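The Fliltard Paper Club Newsletter
Do we need another die-cutting machine?
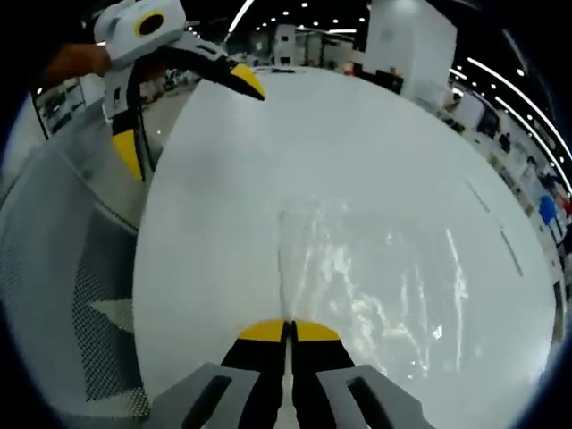
The Gedex, briefly

Every spring a new cutter shows up and I'm told it will change how I make cards. This year's is the Gedex. The promise is 40 finished card fronts in an evening, which made me laugh, as I've never wanted 40 card fronts in my life.

I tried one at the Osari shop for most of an afternoon. It cuts plain cardstock cleanly. Vellum came out ragged on two tries, and glitter paper jammed it. The woman running the demo told me the blade was old. Maybe so, but the blade had been put in for the demo.

Then there's the design library. You get nine free shapes and pay by the month for the rest, and four of the nine are hearts. I own a punch that makes hearts. I bought it used and it has never asked me for a password.

What about the Sisodia inks?

Several of you wrote in about these. The colors are pretty and I'd buy the dark green again. I don't believe the "dries in four seconds" line on the flyer. On uncoated paper, fine. On anything glossy I smeared it with my sleeve well after that – and I was being careful.

If you have a drawer of pads that still stamp, I'd use those up first.

August swap

The swap is still on for August. Bring paper, stamps or dies you're done with, sorted by size if you can stand to. Please test markers before you bag them. Last year I took home a full set and got one that worked, a beige.

Table sign-up is by reply to this email.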